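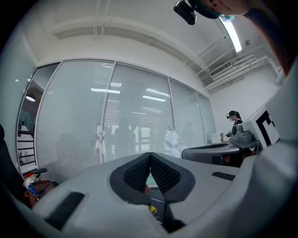 Masks and head cameras on beside the glass partition, with a hand-held gripper up close.

I've been reading the new Zadholm house rules for hand-held grippers, and I have to say I rather like them! They came into force in May and they cover all 73 people who record tasks for Bandix, plus anyone visiting the site (me included, so I had to read the lot before I got my pass).

The big change is breaks. You can now wear a head camera for 60 minutes at a stretch and then it comes off, strap and all, even if you're halfway through a task. Grippers get their pads looked over at the start of each shift, and the square markers on the side plates have to be wiped clean and swapped if a corner is scratched. Cables and loose bottles stay off the work desks.

There's a privacy bit too, which I was pleased to see. If a colleague's face gets into a recording, the clip is flagged the same day and held back until they've said yes. Bandix went back through 1,414 older clips to bring them into line, and 700 of those have been cleared so far – so plenty of sorting left to do.

Mercado, the firm's other site, gets the same rules in the autumn. I did ask whether Grorkis would be signing up as well, and was told they've got a copy and are still reading it. I'll post their answer when I have it.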